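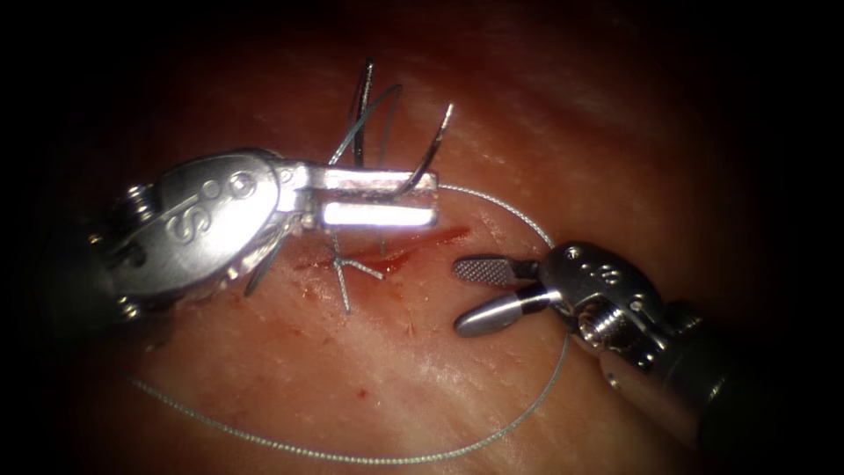
Our surgical education department is considering the Trornport suturing module, sold by Moltent as an add-on for training labs that already own a two-arm instrument system. The package consists of tissue pads, an instructor workbook, and a scoring service that reviews recordings of each trainee's session and returns a written report. We completed a short evaluation in March with 18 residents. Our concern is thread handling. With a needle driver on the left, a grasper on the right, and one stitch already tied across the cut, a long slack loop of suture can lie over the tissue and around the grasper, and our faculty do not agree on whether that deserves a lower mark. The scoring service does not appear to address it at all. We would like to hear from institutions that have used the module for a full training year. Does the report give useful feedback on slack thread and needle position, and is the annual service worth renewing after the first year? The quotation we received is $1128 per trainee station, excluding replacement pads.

Posted by: Udau Skills Center
June 27, 2024

3 replies

Chuensuk Teaching Lab

Our laboratory has held the Trornport module under contract for a little over a year, and 113 sessions have been submitted to the scoring service during that period. The following remarks reflect our own use and may not apply to every program.

The standard report covers total time, needle entry and exit points, spacing between stitches, and the number of times an instrument leaves the field of view. Thread management is not part of the standard report. It is offered under the extended rubric, which must be requested in writing before the first session is submitted. We missed this on our first order and were obliged to have our early sessions scored again at our own expense. The extended rubric records the length of free thread at the start of each throw, whether the strand crosses the working instrument, and whether the tail is kept short and in view.

With regard to your faculty disagreement, our instructors do not deduct for slack thread as such. A generous loop is expected early in a running stitch, and a trainee who keeps it on the tissue, clear of the jaws when they close, receives full credit. Marks are taken when the strand is caught in the jaws or when the trainee must stop to free an instrument. We suggest that your department settle this point in its own written policy before signing, as Moltent will apply whatever threshold the customer supplies.

Needle position is handled well. Reviewers note where along the curve the needle is grasped and the angle at which it sits in the driver, and the comments are specific enough to discuss with a resident the same week. Turnaround has been 3 working days in most cases, longer at the end of the academic term.

We renewed the service for a second year at the reduced level. Full scoring is used for first-year residents only, and senior residents are reviewed by our own faculty. The tissue pads tear near the edges after repeated use, and programs should budget for replacements separately. The workbook is adequate - the chapter on knot security is the strongest part of it.

Simulation Office, Regional Campus

We had the module on trial and did not purchase. The pads were acceptable. The reports were slow to arrive and the billing portal was difficult to use. You should ask for a lower price if you have more than one station.

Clinical Training Desk

The previous replies cover most of what is needed. One addition concerns recordings. The service accepts video from the instrument system's own camera, but files must be divided by exercise before submission, and a file containing two exercises is returned without a score. Our staff now end the recording after each exercise and label it with the trainee's code and the exercise number. Please also confirm with your privacy office that recordings may be sent outside the institution. In our case that approval took longer than the purchase order, and the service year began on the date of invoice. We have asked Moltent to change this term and have not yet received an answer.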